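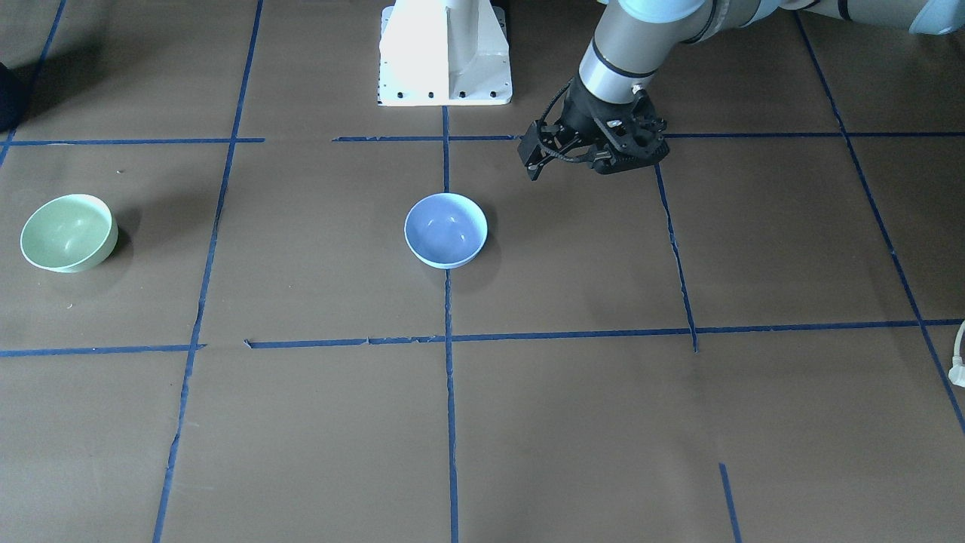
Wanted: people who eat breakfast

Tellen is looking for more than 7 adults to keep a breakfast diary for us in January. If you have ever stood at the counter at 6 a.m. eating shredded cheese out of the bag, we would like that written down.

We are a small research office that studies what people eat in the morning, as opposed to what they tell their doctors. Our last survey suggested that everyone in town has oatmeal with berries. The grocery receipts disagreed.

What you would do

Fill in a paper diary every morning for two weeks. It takes five minutes, longer if you have opinions about toast. You write what you ate, where you were sitting (or not), and how you felt about it. "Fine" is an acceptable feeling. We got a lot of "fine" last time.

You would also come to our Plevance office twice, once to pick up the diary and once to hand it back and talk it over. Coffee is provided. It has been described as hot.
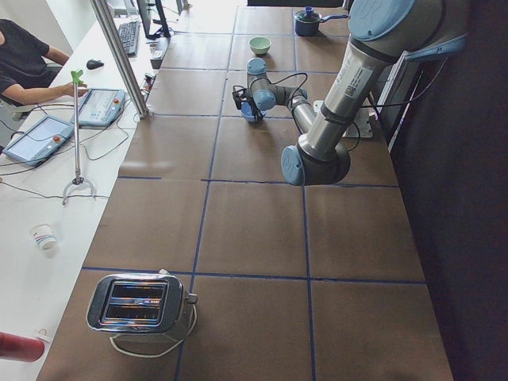
Blue cup, held over the papered worktable.

Who can apply

You should be 18 or older and eat something before noon at least five days a week. Coffee alone does not count, and we are sorry to be the ones to say so. Skip this one if you work in the cereal business or live with someone who has already signed up, as couples tend to copy.

Night shift workers are very welcome. Your breakfast is whatever you eat after you wake up, even if it is lasagna.

What you get

A $75 grocery card when the diary comes back, and bus fare both ways. Diaries with jam on them are accepted. Diaries filled in all at once in the parking lot are easy to spot and will not be paid.

To apply, send us your name, a phone number, and what you had this morning. Applications close 9/23/20. Please do not go out and buy berries first.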